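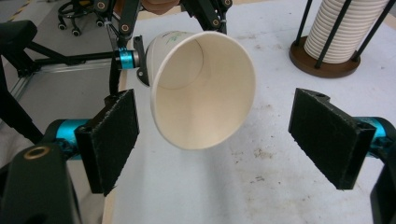 How Paper Cups Hold Water

Paper and water are not usually good friends. When a sheet of notebook paper falls into a puddle, it becomes soft and tears easily. A paper cup, however, can hold a drink for a whole meal. This page explains how that is possible.

What paper is made of

Paper is made from tiny threads called fibers. Most of these fibers come from trees. They are mixed with water to make a mush called pulp, and the pulp is spread out, pressed and dried. The fibers cling together as they dry.

Between the fibers there are very small gaps. Water creeps into the gaps and loosens the fibers. This is why wet paper falls apart.

The secret layer

Many paper cups are made from thick paper called paperboard, with a very thin layer of plastic on the inside. Some cups use a layer made from plants, and in the past many were coated with wax. The layer covers the gaps, so the drink cannot reach the fibers.

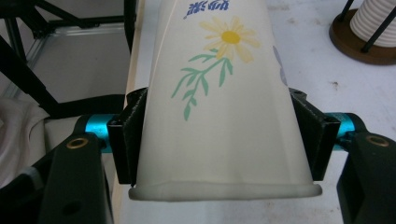

A paper cup with a rolled rim and a printed flower.

From flat sheet to cup

A cup begins as a flat sheet. Pictures are printed on the sheet first, while it is easy to print on. A machine then cuts out a shape like a wide fan, wraps it into a tube that is narrower at one end, and seals the two edges together. The line where they meet is called the seam. A round piece is added for the bottom.

Last of all, the top edge is curled outward. The curl makes the cup stiffer, and it is more comfortable for the lips than a sharp edge. 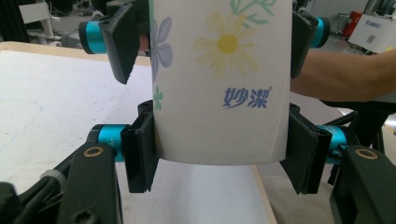

Because cups are narrower at the bottom, they fit inside one another. A tall stack takes up little room in a cupboard or a delivery truck.

After the drink is finished

Cups with a plastic layer are harder to recycle than plain paper, as the layer must be separated from the fibers. Some towns accept them and others do not. Ask an adult to help you find the rules where you live.

Words to know

Fiber: a very thin thread.
Pulp: a wet mixture of fibers used to make paper.
Seam: a line where two edges are joined.

605 shares | 4 comments

Comments

Ama Abugri: My class at Junau School read this page before our paper-making day. The part about pulp was very useful.

Grade3Reader: what happens if you unroll the rim

Hamdia Tsegaye: Could you add a page about cardboard milk cartons?

papermoon20: I found the seam on my cup!

Related pages

Why Does Ice Float?
How Pencils Are Made
Where Does Rain Go?
What Is Glue?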